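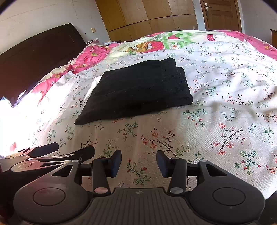
그림 1. 손에 드는 그리퍼에서 본 침대. 꽃무늬 침대보 위에 개어 놓은 검은색 니트 옷이 있다.

로봇 조작 입문 강의 노트: 공개 시연 견학편

지난 목요일 Omalska 공개 시연에 다녀온 내용을 정리한 노트입니다. 못 온 사람은 이걸로 갈음하고, 온 사람은 간식 먹느라 못 들은 부분을 보충하세요. 기말 범위에 들어갑니다. 2절과 4절은 특히 잘 읽어 두기 바랍니다.

1. 무엇을 보러 갔나

행사 제목은 "가정으로 들어가는 로봇"이었습니다. 입구의 포스터에는 매끈한 로봇이 앞치마를 두르고 서 있었는데, 그 로봇은 끝까지 나오지 않았습니다. 시연장에서 제일 오래 본 것은 사람이 직접 들고 다니는 그리퍼였습니다. 실망한 표정을 감추지 못한 수강생이 여럿 있었습니다만, 이 과목에서 다루는 내용은 거의 다 그쪽에 있습니다.

시연은 두 부분이었습니다. 오전에는 Fimow 팀이 손에 드는 그리퍼로 옷과 침구를 다루는 동작을 기록했고, 오후에는 Proren이라는 이름의 고정형 팔이 그 기록으로 학습한 정책을 돌렸습니다. 오전에 모은 동작이 곧바로 오후에 쓰인 것은 아닙니다. 오후의 정책은 미리 학습해 온 것이고, 발표자도 질문을 받고 나서야 그렇게 말했습니다. 시연을 볼 때는 이런 질문을 꼭 하세요.

2. 그리퍼의 구조

그림 1의 아래쪽을 보면 검은 손가락 두 개가 마주 보고, 끝에는 납작한 고무 패드가 붙어 있습니다. 손가락은 양쪽 회전축 하우징에 링크로 이어져 있습니다. 지난주에 배운 평행 링크와 단순 회전 링크의 차이를 떠올리면서 보되, 사진 한 장으로 어느 쪽인지 단정하지는 마세요. 작년 답안지에 단정한 사람이 꽤 많았고, 전부 자신만만했습니다.

손가락이 둘이라는 점은 강의에서 계속 나올 조건입니다. 두 손가락 집게는 접촉면이 적어서 해석하기 편하고, 같은 까닭으로 옷 한 벌 앞에서 초라해집니다. 사람은 옷을 집을 때 손바닥과 나머지 손가락으로 슬쩍 받치는데, 집게에는 그럴 손바닥이 없습니다. 발표 자료는 이 부분을 "간결한 설계"라고 불렀습니다.

왼쪽으로 뻗은 브래킷 위에는 원통형 손잡이가 달려 있습니다. 과제에서 기구를 스케치할 때 손잡이를 빼먹지 마세요. 사람이 쥐는 위치에 따라 손목 자세가 달라지고, 손목 자세는 기록되는 궤적에 그대로 남습니다.

3. 옷은 왜 어려운가

교과서의 물체는 대개 상자입니다. 상자는 집어도 상자입니다. 니트는 한쪽 모서리를 집는 순간 다른 물체가 됩니다. 개어 놓은 상태에서는 납작한 직사각형 묶음이지만, 윗겹만 집으면 펼쳐지고 아래까지 집으면 밑에 깔린 것이 같이 올라옵니다. 그림 1에서 옷 왼쪽 밑으로 나온 흰 천을 찾아보세요. 인식 모듈을 설계하는 사람이라면 이 흰 천이 어디에 속하는지부터 고민해야 합니다.

배경도 살펴볼 만합니다. 침대보에는 빨강, 분홍, 파랑의 작은 꽃이 찍혀 있고, 머리맡 쪽에는 만화 그림과 딸기 무늬가 있는 분홍 이불이 뭉쳐 있습니다. 회색 책상 위에서만 시험한 분할 알고리즘에 권하고 싶은 환경입니다. 게다가 왼쪽 끝에는 햇빛이 강하게 들어와 있습니다. 수강생들이 만든 데이터에는 왜 늘 커튼이 쳐져 있는지 한번 생각해 봅시다.

4. 숫자를 읽는 법

Fimow 발표에 나온 값을 옮깁니다.

수집한 동작: 최대 1000회
품질 검사 후 남은 동작: 381회
오후 시연 조건에서의 성공률: 61퍼센트

첫째 줄의 "최대"에 밑줄을 그으세요. 분모가 흔들리면 둘째 줄이 좋은 값인지 나쁜 값인지 말할 수 없습니다. 검사에서 떨어진 동작이 어떤 것이었는지도 발표 자료에는 없었습니다. 어려운 동작이 주로 떨어졌다면 남은 데이터는 쉬운 동작의 모음이 됩니다.

셋째 줄은 성공의 정의가 관건입니다. 발표자는 "옷이 목표 영역 안에 놓이면 성공"이라고 답했습니다. 개어진 채로 놓였는지는 묻지 않는 기준입니다. 우리 집 빨래도 그 기준이라면 매일 성공입니다.

5. 오후 시연에서 적어 둔 것

Proren은 첫 시도에서 옷 위의 공기를 정확히 집었습니다. 동작은 매우 부드러웠습니다. 두 번째 시도에서는 옷을 들어 옆으로 옮겼고 박수가 나왔습니다. 뒤이어 설명이 길어졌고, 설명하는 동안 팔은 멈춰 있었습니다. 두 시도 사이에 진행자가 옷의 위치를 손으로 고쳐 놓은 것도 기록해 두세요. 보고서에 초기 조건을 적는 칸이 있는 것은 이런 때를 위해서입니다.

6. 과제

다음 시간까지 2쪽 이내로 제출합니다. 표지는 만들지 마세요.

가. 두 손가락 그리퍼로 개어 놓은 니트를 들 때 접촉점을 어디에 둘지 그림으로 나타내고, 실패하는 경우를 하나 이상 적을 것.
나. Fimow의 성공 기준을 고쳐 쓸 것. 다른 사람이 보고 같은 판정을 내릴 수 있어야 합니다.
다. Nguyen 실습실의 그리퍼를 빌려 자기 옷으로 직접 해 볼 것. 대여 장부는 문 옆에 있고, 반납할 때 패드에 붙은 보풀은 떼어 놓기 바랍니다.

늦은 과제는 받되 감점합니다. 다음 주에는 마찰 원뿔을 다시 합니다.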